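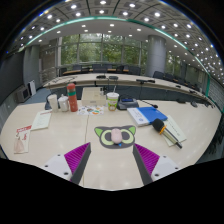 Dresitz Hand-held Teaching Gripper
Order code 401

The Dresitz is a two-finger gripper with a handle and a trigger. You hold it, do the task yourself, and the unit records what the fingers and the camera did while you were doing it. The recording can then be used to train a robot arm fitted with the matching Mindar gripper. No arm is needed while you are recording, so the work can be done wherever the objects already are: a kitchen, a packing bench, a meeting room that has to be cleared.

The camera sits behind the fingers and moves with them. It has a circular wide-angle lens, so the fingertips stay in view together with the tabletop and a good deal of the room. The room matters for tracking. The software works out where the gripper is from fixed features such as window frames, columns and ceiling lights, and it copes poorly with a plain wall close up. If you are recording at a large smooth table, leave the usual things on it. A bare pale surface gives the tracker very little to hold on to.

Fingers

Each finger carries a ribbed insert in magenta-purple with a dark grey strip along the inner side, and is held on a white mounting plate. The inserts bend a little around what they close on. In our own trials they have been comfortable with a computer mouse, a hand-held microphone, lidded mugs and paper drink cups. Single sheets of paper and thin cards lying flat are harder. The best method we have found is to slide the sheet to the edge of the table with one finger and take it from there, and the operator should do it the same way every time.

Inserts wear. Change them in pairs, and record a fresh calibration clip after each change. Older recordings remain usable.

Recording a task

Switch on and wait for the green light on the handle. Open and close the fingers fully, then sweep the gripper slowly across the work area and back. This is the mapping clip and it has to be done again if the furniture is moved.

Press the side button to begin a demonstration and press it again to end. Keep each demonstration to one task, for instance picking up the mouse and placing it beside the pad. Move at the speed you would like the arm to move. People who are used to doing a job quickly tend to find this the most awkward part, and Covadonga Cantero, who runs our training days, asks new operators to throw away their first batch.

Move the objects between demonstrations. Turn them, swap their places, put something else next to them. A set in which the cup always stands in the same spot will teach the arm to go to that spot.

Keep your free hand out of view unless the task needs it. If you drop something, carry on and recover it if you can. Those clips are worth keeping and can be marked as recoveries in the software.

Using it as a remote control

With the Asamoah base station the same gripper can drive an arm directly. The arm follows your hand while the trigger is held at half pressure and stops when you let go. We suggest this for tasks where the arm's reach is the difficulty, and free recording for everything else. It is slower and more tiring, and the base station must be within sight of the gripper.

Software

Recordings are copied over by cable to Curnska, which runs on an ordinary desktop computer. Curnska trims the clips, rebuilds the path of the gripper, and flags any stretch where tracking was lost. Flagged clips can be cut or dropped. Finished sets are exported in open formats and you do not need our arm or our training service to use them.

Faces and readable papers may be picked up by a lens this wide. Curnska has a blurring tool, switched on by default. Please check the results before sharing a set outside your organisation.

Specification

Fingers: parallel, trigger operated, ribbed inserts
Camera: circular wide-angle, fixed behind fingers
Battery: over 40 minutes of continuous recording, replaceable
Cable: 2 m, supplied
Warranty: 18 months, excluding inserts

In the case

Gripper, battery and charger, cable, spare pair of inserts, calibration board, printed quick guide. The Asamoah base station is sold separately.

Availability

The Dresitz is built to order. Units with the earlier trigger can be returned for the new one to be fitted at no charge if they were bought after April. For loan units, training days and quotations for more than one gripper, please write to Nantana Ratanaporn at the sales desk and say which arm you are using.

Contact sales | Support | Terms of sale | © Mindar | Page updated Tuesday, November 29, 2022 | Back to top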